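Jul 13, 2024

So I've spent the last few evenings with a spreadsheet, and I think I finally have a shopping list I believe in. If you've been following along, you know the plan: a small arm with a two-finger gripper that can handle ordinary stuff on an ordinary table. Cans, tubs, lids. Nothing glamorous! I want to order in November, and I'd like to order once.

My first list was a mess. I had put nearly everything into the arm (the Zulla, which I've been drooling over since spring) and left $100 for "misc." Misc! That was supposed to cover fingers, cables, clamps, a power strip and whatever I broke. I've since learned that misc is where all the money goes.

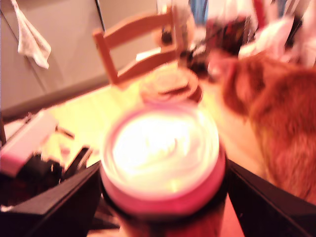 Tub in the gripper, cat at the table.

Anyway, the fingers. Flat plates are fine on a tub with straight-ish sides, but I keep going back and forth on whether to pay for the soft pads from Nurska. They come in packs of 2 and they wear out, so they're a running cost, and I never budget for running costs. This time they get their own row in the spreadsheet. I've put down 5 packs for the first year, which feels like a lot until I remember how I treat things.

Then there's test objects, which I had down as free because, well, I own objects.

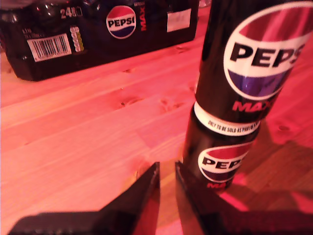

The trouble with counting groceries as free is that they get dented, and then I drink them, and then I need more. So groceries now have a row too. It's a small one, and it made me feel very grown up to type it in. Soda is great for this, by the way. Every can is the same size, they stack, and if you squeeze one too hard you find out right away (keep a towel close).

Next up is the table, or the lack of a line for it. Kamley sells a proper steel bench with mounting holes, and I wanted it badly for a whole weekend. Then I looked up the shipping. A wooden table and a couple of good clamps will do me for year one, and I can move the bench to the wish list with the fancy wrist camera. 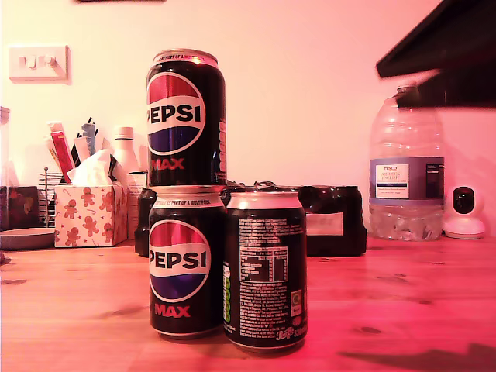 Should you buy a spare gripper with the arm?

I would, if the seller knocks something off for ordering them together. The gripper takes all the bumps, and waiting on a replacement means the whole setup sits there doing nothing. Pruitt lists theirs with a 30 day lead time, and that's a long month to stare at an arm with no hand.

Lighting was the other thing I'd skipped completely. I figured a room has lights, done. But colored light changes what a camera gets to work with, and shiny lids throw glare all over the place, so I've added one plain white lamp with a diffuser.

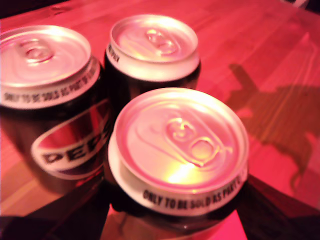 I also put in a second lamp and took it out again twice. It's out right now. If the Zulla price drops before November it goes back in, and so does the longer cable, because the one in the box never reaches the outlet I want. I still need to email Kamley about clamp sizes and ask Nurska whether their pads fit the Pruitt fingers, and I'll post the full spreadsheet once I hear back from both.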